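4.2 Colour and the neatness of cables

Tidiness in a workshop is mostly a matter of cords. Of the 126 households and sheds we visited around Drodport, 70 kept theirs in a knot that the owners described as temporary.

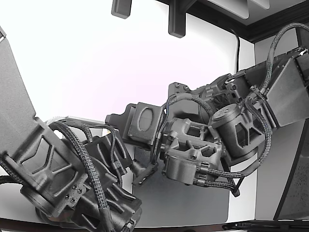
Figure 3. Black braided sleeves looping between joints on two dark grey arms.

Sleeved cords scored better with our raters than bare ones, even where the loops were generous. Masson's Ratska scale gives 16 points for routing and none for good intentions, a rule that 17 owners disputed in writing.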